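Project report, Fri 12 September

Our group studied how tenants in the Clokmont building sort kitchen waste. We gave out 164 survey cards over 4 weeks and got most of them back by the end of May.

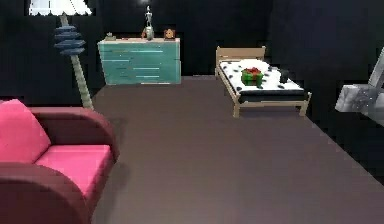 The main problem was distance. People on the upper floors kept scraps in the freezer and carried them down on weekends, or gave up. 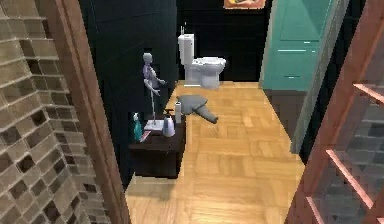 Hélène Lachance thought we should have asked about smell first, and that the bins on Trevor Street were emptied too late. We added three questions on this to the second card.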